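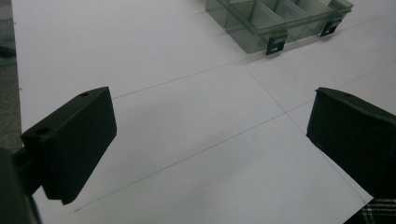 Anju Tripathi asked how many of the 2000 demonstrations were left after filtering, and whether the tracking failures were spread evenly or bunched up on certain surfaces. I don't see either in the writeup.

Gwendolyn Whitlock
It's in the appendix but not in the main text, my fault. We didn't throw out any whole demonstrations. We cut them into segments and dropped the segments where the pose estimate jumped. The failures were bunched up. Nearly all of them came from plain white surfaces with the fingers wide open and nothing textured in view. Where the surface had thin lines crossing on it, the tracker held on to the crossings and mostly stayed put.

tmarsh
So the result is "tracking works better when there is something to track."

Gwendolyn Whitlock
That part isn't the result. The result is what happened to the policy. We trained one set on Erum data from lined surfaces and one on data from blank surfaces, same task, same people, same number of segments after the cut. The policy trained on lined surfaces did better on the blank test table too. I expected it to get worse there, because I thought it would lean on the lines.

solderbridge
How sure are you that the number of segments is the right thing to match? If the blank set lost its hard segments, you're left with the easy ones. Slow approach, hand nearly still. The fast reaches are where the tracker would drop out. So the blank policy never saw a fast reach and the lined policy did.

Anju Tripathi
This is what I was getting at. Equal counts, different content.

Gwendolyn Whitlock
Fair. We have speed for every segment, so I can redo the match by speed. Give me until May, the cluster is full.

kettle_arm
We ran something close to this at Crenshaw and saw no difference between lined and blank. Different hand tool though, and our objects were opaque blocks. Are yours all clear plastic?

Gwendolyn Whitlock
A lot of them. The parts box is see-through, and so is the vial. I would expect blocks to be easier for everything downstream. Which estimator did you use?

kettle_arm
Radel, default settings, with the inertial stream on. I think you had it off?

Gwendolyn Whitlock
Off, yes. The IMU clock drifted on two of our Drosska units and I didn't want half the data with it and half without.

tmarsh
Then I'd say the whole effect could be the IMU being off. With inertial on, blank surfaces aren't a problem and there is nothing left to explain.

Gwendolyn Whitlock
For the tracking, maybe. I don't think it covers the policy difference, but I can't rule it out from what we have.

solderbridge
Could you post the recording steps? The writeup says "standard protocol" and then cites a workshop paper that also says "standard protocol."

Gwendolyn Whitlock
Sure. Pasted from the sheet we hand to operators, with some lines taken out that only apply to our room.

1. Check the battery and the free space. Start the recording before you pick up the tool, and wave it over the calibration board.

2. Put the parts box at the far side of the work area, latches facing you. Turn it a little between episodes. Don't square it up with the lines.

3. Lay the vial down between you and the box, off to one side. Change the side and the angle each time. Fingers open, and hold still for one breath before you reach.
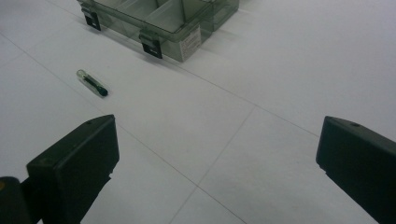
4. Reach at your normal speed. If you miss the vial, keep going and try again in the same episode. Do not restart.

5. Close, lift, move to the box, set down. Open all the way before backing off.

6. Call out "bad" if you know something went wrong. We mark it later.

7. Stop after nine episodes and rest your hand. Swap operators if there is someone to swap with.

That's it. A session is 64 episodes, so the last block comes up one short of the rest length plus one. It bothers people, but the session size was fixed by the storage card and not by me.

Anju Tripathi
Nine into 64 is seven blocks and one left over.

Gwendolyn Whitlock
Right, one left over. I wrote that badly.

solderbridge
Thanks. Step 3 could matter. If everybody holds still with the fingers open right before the reach, you get a stretch of easy frames at the start of each episode on both surfaces. In the blank set those survive the cut and the reach doesn't. Do you count a segment from the hold?

Gwendolyn Whitlock
From the first motion after the hold. The hold frames are kept for the estimator and left out of training.

solderbridge
OK, that helps your case some.

kettle_arm
Our operators don't hold at all. They start moving as soon as the recording light is on. I could rerun a small set with the hold and with inertial off, on our blocks. If the gap shows up there, it's the IMU and the surface. If it doesn't, I'd look at the clear objects.

tmarsh
I'd want to see both switched separately. Hold with inertial on, hold with inertial off.

kettle_arm
That's twice the work and it's one bench. I'll do inertial off first.

Gwendolyn Whitlock
If you do, please use the same jump threshold as ours. I'll send the config. The one in the repo is old.

Anju Tripathi
Please put the new one in the repo as well. I used the old one last month and couldn't match your segment lengths.

Gwendolyn Whitlock
Will do tonight.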